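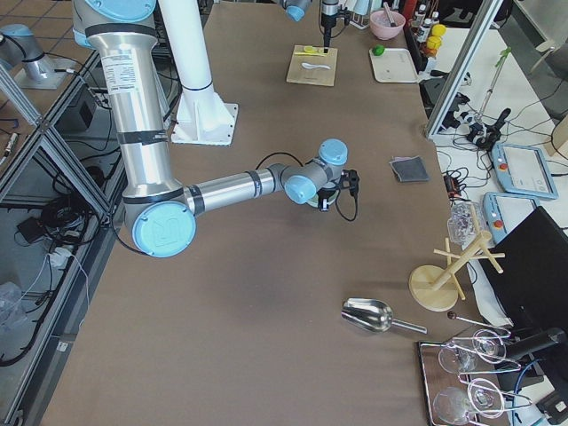 By M. Ó Súilleabháin
Contributing writer, Home & Table

There is a kind of table I have come to love, and it is the one you get halfway through sorting out a kitchen, when everything that used to live in a drawer has come up for air. You roll out brown paper from one end to the other, you start carrying things over, and before long a lime is keeping company with a wooden mug tree and you have forgotten what you came in for.

I began doing this every March when we lived in the old apartment on Gollar Street, where the kitchen had 11 feet of counter and not one inch of it free. The paper was my mother's idea. She bought it by the roll, and she would write on it in pencil right beside each thing – keep, give away, ask your aunt – and at the end of the day she folded the whole lot up and put it out with the recycling.

I still start with the glasses, which make me nervous until they are settled. A metal rack that holds four wine glasses upside down is one of the best small purchases a person can make, and if you set it in a tray you can move the whole family of them in one trip. I went years without one, drying stems one at a time on a dish towel and losing a couple every Christmas.

The mug tree is a harder case. People are either fond of them or can't stand them, and I have been both. Mine came from Ukadwood, a little shop that used to sell turned pegs and bread boards out of a converted garage, and I have nearly given it away three times. Bare, it looks a bit like a coat stand for mice. With mugs on it, it clears half a shelf, so it stays.

Then there are the things with no proper home. A steel scoop is wonderful for flour and rice and a nuisance in every drawer ever built (the handle catches, always). I finally put mine inside the flour bin and felt foolish for not doing it sooner. Utensils I use daily stand in a bowl, and a pink one does the job as well as any crock from a catalog. Spoons that end up on the cutting board go back in the bowl before supper, at least in theory.

Citrus I like to keep out where I can see it, a lime on a white tray or a lemon up on the shelf by the bottles. In the refrigerator I forget it until it has gone hard as a golf ball. Cloths get folded and left near the edge of the table, within reach, and I never seem to have enough of them by four in the afternoon.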